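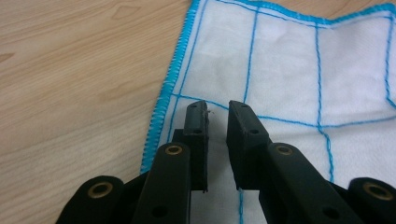

Filipa Neves wanted to know, before I'd even gotten my coat off, whether you really have to flatten a cloth before you fold it, or if that's just something teachers say. Fair question, and I'll answer it with this week's sheet!

Yes, flatten it. Spread the cloth on the table and push from the middle out with the side of your hand (palms drag, I don't know why mine are so bad for it). Then find two corners on the same short side. If you can't tell short from long, fold it any old way and see which edges don't meet.

Thirds, the way we did them in August:
Bring the near edge up two thirds of the way.
Bring the far edge down over it.
Smooth once, then fold the ends in to the center.
Close it like a book.

White cotton shows every crease you put in, so go easy on pressing until you like where the fold is. I redid mine 13 times when I was learning, and I still have days like that.

For next time: fold 24 napkins at home, any size, and bring the two you like least. Rui Rocha has the spare cloths if you need some. Read the Trimimska handout up to the part on fitted sheets, but don't try those yet, we'll do them together and it'll be a mess.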